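Piltia opens hand-held demonstration workshop at Sevside

Moffat, December 2, 2020

Piltia, the Moffat company that makes teaching tools for small robot arms, has opened a workshop at Sevside where firms can show a robot a task by hand before they buy or hire one. The workshop has been taking bookings from manufacturers, packers and repair shops in the south of Scotland since September, and is now open to customers from further afield.

The method is simple to explain. A person picks up a gripper of the same shape as the one fitted to the robot arm and does the job with it. The gripper carries its own camera, which records what the tool sees as it moves. Those recordings are then used to train the arm to do the same job. No robot is needed on site while the recordings are made, and the person doing the work does not have to write any code.

Piltia also offers remote control sessions, in which an operator drives the arm from a desk using a pair of handles. The company recommends these for jobs where the arm has to work in a closed cabinet or reach further than a person comfortably can. For most picking, sorting and placing work it advises customers to begin with the hand-held tool.

"People who have packed boxes for years know things about the job that they would struggle to put in a manual," said Kenna Galbraith, managing director of Piltia. "If you hand them a gripper and let them get on with it, most of that ends up in the recording. We used to send an engineer to watch and take notes, and it was slow for everybody."

A standard booking lasts 2 days. The first morning is spent learning to hold and move the gripper at a steady pace, and recording starts in the afternoon. Piltia asks for 300 good demonstrations of a single task as a starting point, with the objects moved to new positions between runs. Tasks with soft or see-through items usually need more.

Lindamine, a supplier of refill bottles and dispensers, was the first customer to complete a booking. Its staff recorded a crate-loading task over two days, and the trained arm is now on trial at the company's packing room.

"I expected it to be more technical," said Lewis Pringle, packing supervisor at Lindamine. "My arms were tired by the first evening, and you do have to slow down. By the second day three of us were taking turns and it went along fine."

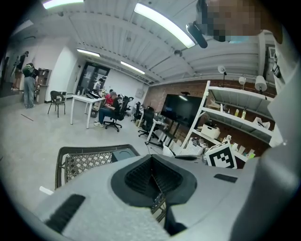 Demonstrations at Sevside are recorded in an ordinary working room, and Piltia has chosen to keep it that way. Meron Lencho, who runs the training sessions, said that a robot taught only against a plain backdrop can do badly when it is moved to a busy shop floor. The room has a polished concrete floor, fluorescent lighting and a stretch of bare brick wall with white shelving in front of it, and people sit at a table or stand further back while the gripper is in use. A black-and-white printed marker on a white board gives a fixed point of reference. Customers may bring their own benches, bins and trays.

The gripper is checked before each booking and worn rubber parts are replaced. Vilja Turunen, hardware lead at Piltia, said a new version with a lighter handle is being tested and will be offered to existing customers at no extra charge.

Piltia employs 25 people, 7 of them based at Sevside. Bookings for the new year are open now. Firms that are unsure whether their task is suitable can send a short video of the job and will receive a written reply before paying any deposit.

Media contact: Craig Rennie, Communications, Piltia, Moffat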